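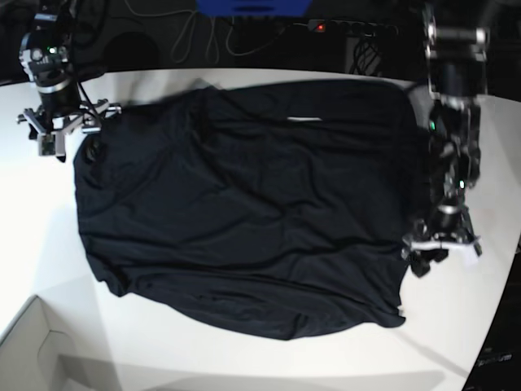
Print | E-mail

Zusden has adopted house rules for two-armed robots that handle clothing, effective in October. Work tables must be kept clear except for the garment, and cables must run behind the table – never across it. A dark T-shirt on a white top, with one gripper holding its right edge, meets the first rule. Arms must stop within 2 seconds of a call to halt, and operators take a break every 60 minutes. Walczak will check the sites.

Print this item | E-mail this item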